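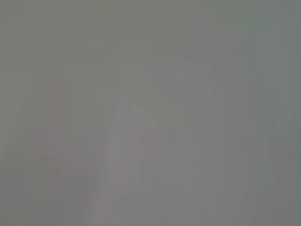

Pre-purchase safety check, gripper cell, Wunholm packing room
Checked by: Estíbaliz Bustamante
Budget holder: Dimas Siregar
Month: January

1. Emergency stop within reach of the operator
OK. Lovely big button on the Lineck arm, and the quote includes a second one. Keep it in!

2. Guarding
Not yet. Ginting want 12 weeks for panels, so order these before the arm.

3. Grip force on thin plastic
Open. Clear round tubs are the job we're buying for, and I'd like the softer finger pads priced as well — they're a small line on the quote and they'd open up so much more work for us.
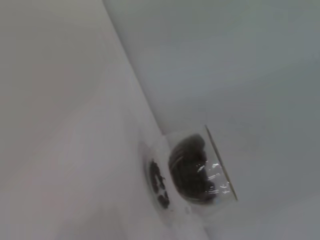
Ask for a trial on 100 filled tubs, dark contents and pale contents both, before we sign anything. Emusham will lend pads for up to 15 days.

4. Wrist camera
Comment: add a spare lens cover and a cleaning kit to the first order. Dimas, please give this its own budget line.

5. Floor fixings
OK. Bolt pattern matches the old bench.

6. Training
Two places booked, and I'd love a third — the late shift are really keen on this.

7. Servicing
Yearly visit not in the price. Get it in writing.

Result: go ahead to final quotes once 2 and 3 are closed. E.B.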